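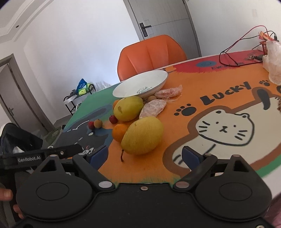
Drustex has a short set of rules for collecting hand-held gripper demonstrations, kept by Mawuli Annan. Clear a path before each take. Soft fruit goes in the middle of the table, as with the mangoes, and wires stay off to the side. Check the finger pads every 40 takes.
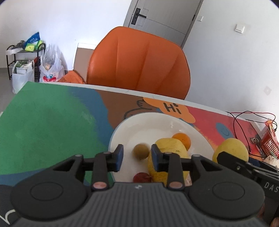
KOKOW, February
Two grippers at one table need a spoken "go" before either closes. Keep 5 inches between the tools when both are moving. Wayne Kennedy signs off each Friday, and any take with fruit dropped off the plate is logged and kept.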